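Sillow students finish clinic hours from home as fall placements open back up

By Sorcha Cullinane
Thursday, October 15, 2020

Nevzat Kurtuluş had 40 clinic hours left when the placements stopped. He'd been riding the bus to a rehab center in Liltham twice a week, shadowing the occupational therapists, and had a locker there with his good shoes in it.

"The shoes were the first thing I asked about," he said. "Then I asked if I was still graduating."

He is, as of this month. Kurtuluş, a senior in the occupational therapy assistant track at Sillow College, is one of 67 health program students who made up missed clinic time through a mix of remote case work, phone check-ins with patients and, since September, short in-person shifts in small groups.

The college said this week that all of them now have enough hours to move on to their final term. Regular placements restart in January if the partner clinics agree. Most have. Two are still deciding.

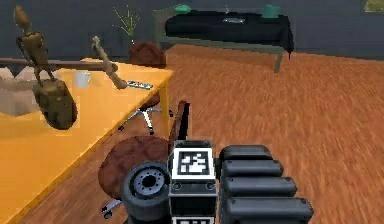 Wheel and marker block on a plank floor, computer rendering.

Under the plan, students got a patient file each Monday – names removed – and had until Friday to write up a care plan and defend it on a video call. A supervisor then picked it apart. Kurtuluş said the calls ran long and were harder than the clinic in some ways, no hallway to duck into while you think.

His first case was a retired baker who couldn't grip a spoon. He built her a schedule with four exercises a day. His supervisor asked him which one she would skip first, and he didn't have an answer.

"I rewrote the whole thing that night," he said. "Got it down to two. My mom tested them with me at the kitchen counter."

Phone check-ins began in the summer. Students called patients who had gone home early from the rehab center, asked about stairs, sleep, pain, meals, and sent notes to the therapist on duty. The program logged 997 calls by the end of September. Some lasted a minute. One of Kurtuluş's regulars liked to keep him on the line for an hour talking baseball, and he let him.

Not everybody loved it. Several students told the college in a survey that they felt behind on hands-on skills like transfers and splinting, and a few had trouble getting a decent internet conection at home. The college lent out laptops and opened a parking lot with wifi behind the Alarcón building. Kurtuluş used it for most of June, sitting in his sister's car with the windows down.

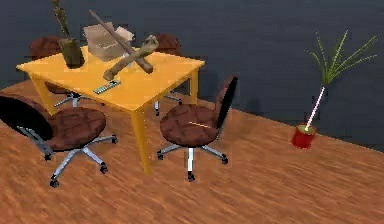 The in-person shifts are the part students asked about most. Groups are capped, everyone wears a mask and eye protection, and temperatures get checked at the door. Before a shift each student does a seating and reach exercise, working out how a person with limited strength would get from a doorway to a spot at a table and back. It can be done with any room layout. Take a yellow table with four office chairs around it, casters on every one – good chairs for a desk job, maybe not for somebody who needs to push up from a seat that stays put. Students write down what they'd swap out and why. Kurtuluş said he can't go into a restaurant now without doing it in his head.

The schedule itself is run through Kamum, the sign-up system the college already used for tutoring. It crashed the first morning. Staff took names by phone until lunch and it has been fine since then, mostly.

Students who started the program this fall will follow a different calender, with lab weeks first and clinics later. Details go out by email before the break. Anyone who deferred last spring can still rejoin their group but has to contact the placement office first.

Kurtuluş begins his last placement in January, back at the same center in Liltham. He did get the shoes. A nurse mailed them to him in May, with the locker key still in the left one, and he has to return it on his first day.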